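4.2. Comparación de pinzas manuales sobre superficie blanda

El fabricante de las almohadillas Sudley sostiene que su perfil estriado agarra igual de bien sobre tela que sobre mesa rígida. Los resultados de este apartado no nos permiten suscribirlo.
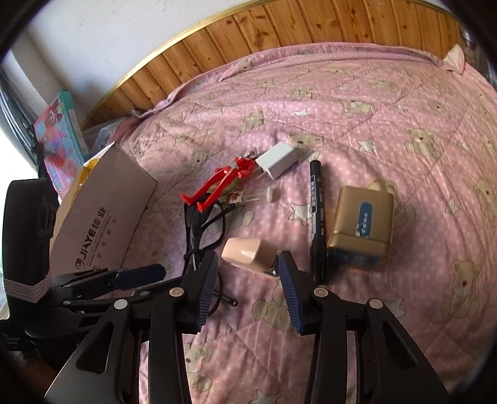

Figura 6. Vista desde la pinza manual, con los objetos repartidos sobre una colcha acolchada. Las gafas de montura negra y el rotulador quedan cerca de los dedos.

4.2.1. Lo que el montaje permite afirmar

Comparamos 2 juegos de almohadillas, Sudley y Zevari, con el mismo controlador Flondis. El conjunto suma 2000 intentos. La diferencia global favorece a Sudley, pero casi toda procede de los objetos rígidos y de caras planas, como el adaptador de corriente. En las gafas, cuyas patillas se cruzan sobre la montura, ninguno de los dos juegos resultó convincente.

Tampoco descartamos un efecto del operador. Harju y Voyle se repartieron las sesiones sin aleatorizar el orden, y Voyle tendía a presionar la tela antes de cerrar los dedos. Una colcha con arrugas ayuda a quien empuja y castiga a quien pellizca; atribuir esa ventaja al material de la almohadilla nos parece prematuro.

Queda además la cámara. Las zonas quemadas junto a la ventana pudieron degradar la estimación de pose, que no se validó con una referencia externa.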